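Prerent bedding service comes to Brestcombe, blankets and all

Last updated: Sep 27, 2024

Tostivance, the furnished lettings firm, is extending its Prerent service to Brestcombe. Tenants collecting their keys will find the bed already made, which spares them a first night under a coat.

Prerent began in March at Howlader, the firm's converted mill, where the rooms came with good mattresses and nothing whatever on top of them. The first tenants put up with this for 5 nights before writing in. Their letter was polite and ran to 7 pages.

The service now covers 600 rooms, and Brestcombe adds another 500. Each bed gets a pillow, a fitted sheet and one plush blanket. Tenants may choose a plain blanket or the autumn leaf print, which has ferns on it as well and has so far been picked by nearly everybody, including several people who told us they disliked patterns.

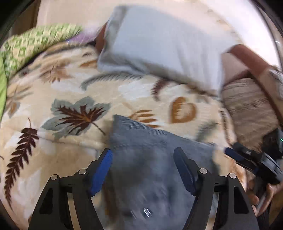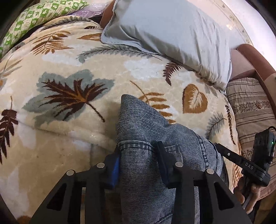

The leaf-print blanket with a pale blue-toned pillow. Denim is not supplied.

Grey, maroon and burnt orange are forgiving colours in a rented room, where the curtains were generally chosen by somebody else. The cream background is less forgiving, and tenants who take their tea to bed may wish to consider the plain one, in brown.

Beds are made up on the morning of arrival. After that they are the tenant's own business. Tostivance does not inspect them, and clothes may be folded on them, sorted on them or left on them until the end of the tenancy.

Bedding stays with the room for as long as the tenant does. Blankets can be swapped once a term at the Howlader laundry desk, which is open in the mornings and shuts for lunch rather early. Tenants who already own a blanket they are fond of can decline the service when they sign and will be charged nothing.

Prerent bookings for Brestcombe are open now through the Tostivance lettings office.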